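[hoduteo-list] Re: Paper markers coming off white blocks
Date: Dec 4, 2018

> We have 16 white blocks to cover before the Lumbao workshop and the
> markers won't stay put. Plain office paper, glue stick. Do you trim right
> up to the black, or leave a margin? And does it matter what color the
> table is? Ours is white and I'm wondering if I should cover it.

Leave a margin. We tried trimming to the black on the first batch and Kurik missed a lot of them on the white blocks and nearly all of them on anything dark. It needs light paper outside the black border. I use 7 mm on the big blocks and 2 mm on the small ones, and the small ones could use more. 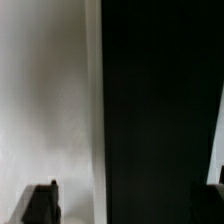 As for the table, cover it if you can. Black matte board or cloth both work, shiny vinyl does not. What you want is a hard line where the white stops, like the straight one between the bright white strip and the near-black panel there. White on white gives you a soft gray shadow and not much else to go by. We painted ours in April and it has held up fine.

Glue: a glue stick is OK for a day or two. After that I would use spray adhesive, thin coat on the paper only, and press from the middle out.

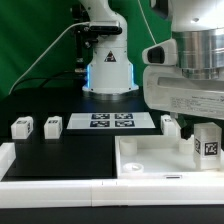
Print the reference board first and check it with a ruler before you do any of the blocks. Our copy shop scaled a whole set to fit the page and we had to throw it out. The board should lie flat on the table with its four markers two by two, and I'd put small items like the two white cubes off to the left of it so they don't cover anything. The file is number 2359 in the Kuvex folder if you want the same layout.

Corners are the weak spot. Scissors leave them rough and they lift. Use a sharp knife and a steel ruler and change the blade often. 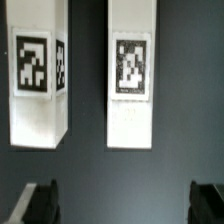
White blocks with paper markers. Note the edges on the left one.

If you do a side face as well, do it after the front has dried, with a different marker. I have spare sheets and can mail some if you send me the block sizes off list.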